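Review: Kukgate Bokstead cell planner
September 11, 2018

Our shop has been putting off a two-arm assembly cell for a couple of budget years. The arms are easy enough to price. The trouble is everything around them: fingers, fixtures, brackets, table space, and the hours spent finding out that a part can't be reached from the side you planned on. Bokstead is simulation software from Kukgate that lets you build the cell on screen first. A one-year seat cost us $3,046, and the gripper library was another $645.

I used it from June on for one job, a peg insertion into a square block. Setting up the table and both arms took about 60 hours, most of it mine and most of it spent on part files. The import tool wants clean geometry. Our fixture supplier, Ciobanu, sent files that loaded on the first try. Our own drawings did not.

The view from the gripper is what I ended up using most. It shows how much of the work disappears behind the part being held. 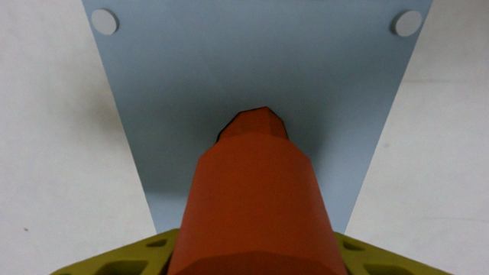
Gripper view in Bokstead, with the orange part in line with the blue panel.

On our job the peg hides a good share of the target on approach. I had planned on a single camera at the wrist, and after a week with this view I added a second fixed camera to the budget. That is a real cost, but a small one next to reworking a bracket after the cell is bolted down.

The wider view is better for layout questions. You can check finger clearance, see where a cable hangs, and judge how far apart the arms need to stand.
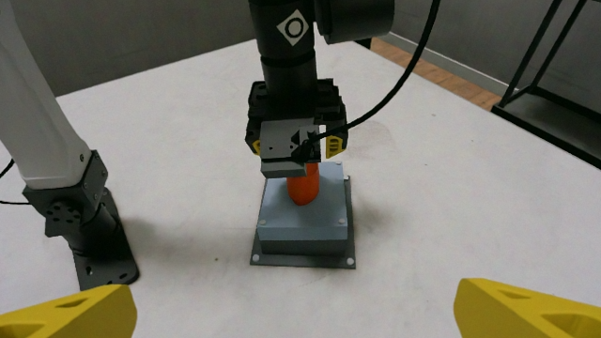

Ladudport Shop Equipment Review, Issue 60, page 5

Shadows and surfaces are good enough to plan with. Contact is weaker. I would not use Bokstead to decide how tight a fit the real arms can manage, and the manual says much the same. We still bought a test block and a set of pegs to try by hand.

The cost sheet is plain and useful. Each item in the cell gets a price line, and swapping a gripper changes the total right away. Quotes have to be typed in by hand, and there is no field for shipping or installation – I kept those in a spreadsheet. Lead times are missing too.

Support answered within a day, except for one license question that took 5.

If you are buying one arm for a simple pick and place job, the seat price is hard to defend. For two arms sharing a table I would pay it again, though I would skip the gripper library and ask the gripper maker for files first. Renewal is at full price, and we have not decided on it yet.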